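Miltdale Community Boards > House & Kitchen > Getting coffee stains out of old mugs

porchlight70
Posted 22 January 1999

Hello all. My grandmother's mugs came to me in November and I have been putting off dealing with them ever since. They are plain heavy things from the old Mazurek pottery over in Lastport, and every one of them has a brown ring inside that dish soap won't touch. My sister says to soak them in bleach overnight. I am nervous about that, seeing as we drink out of them every morning! What do you all do?

lastport_lou
Please don't use bleach. I did that to a pair of Mazureks years ago and the glaze went dull and chalky, and they stained twice as fast from then on. Baking soda and a damp rag is all you need. Make a paste, let it sit while you do the rest of the dishes, then rub in little circles. It takes some patience, but I put the radio on and don't mind it a bit.

quiltsandpie
I'll have to disagree with Lou, much as I love her biscuit recipe. A small splash of bleach in a whole sinkful of cool water, ten minutes and a good rinse, never hurt any mug of mine, and I have been doing it since my kids were in diapers. Overnight is too long, I'll grant you that. Baking soda is fine on a fresh stain, but on a ring that has been there since the Carter years you will be rubbing until supper.

The other thing I'd say is to look at how you keep them. Mine used to be stacked in the cupboard and the rims were getting little chips. Now they stay out on the table on a flowered cloth, which is easier on them than bare wood and looks cheerful besides.
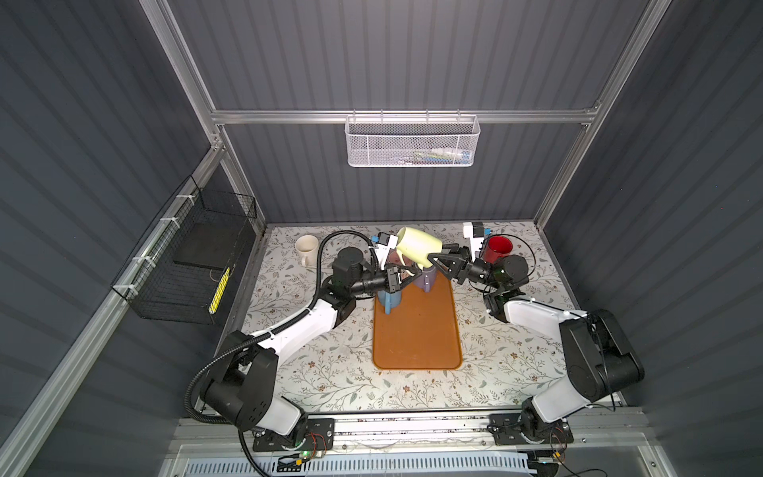
Mugs bunched in the middle of the table, on the pale floral cloth.

porchlight70
Oh, I do like a flowered cloth! I have one of my grandmother's put away in the cedar chest and it never crossed my mind to use it for every day. Does yours wash up all right? I'd be worried about coffee drips.

quiltsandpie
Cold water first, before the soap ever gets near it, and then hang it in the sun if you have any. We haven't had much this month.

tenpenny_nails
Has anyone tried the Trinine powder they carry at the hardware store in Miltdale? My neighbor swears by it. I bought a can and it took the ring right off, but it smelled like a swimming pool and I rinsed that mug four times before I trusted it.

lastport_lou
Swimming pool smell means bleach, dear. I rest my case.

quiltsandpie
And did the mug come clean, Lou? It did. I rest mine.

porchlight70
Well, I tried the baking soda on the worst one tonight and got maybe half the ring off, and my arm is sore. I'll give it another go tomorrow with a little vinegar — unless somebody tells me that's wrong too.

tenpenny_nails
Vinegar is fine, just don't mix it with the Trinine or with bleach. Please read the can on that one.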